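About Otarmont

Can a machine do the boring jobs yet? Some of them. Slowly. 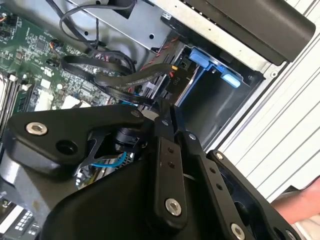 What we do

We test robot arms on real chores, at home and on the shop floor. Folding, sorting, stacking dishes, stripping old computers. Drive bays are this year's headache: black cables everywhere, little blue tabs, not much room for a gripper.

So far: 2,533 tries logged, 859 finished with no human help. Dishes good. Towels fair. Cables, ask us in November.

Who we are

Started by Ursina Prantl in the old Kister building, Tristby. Team of 16 now, mostly ex-repair trade, which helps alot. We publish the failures too, see the Results page.

Visits

Shop floor is open to schools and local busineses, mornings only. Closed-toe shoes please. Bring us a chore you hate, we'll give it a go.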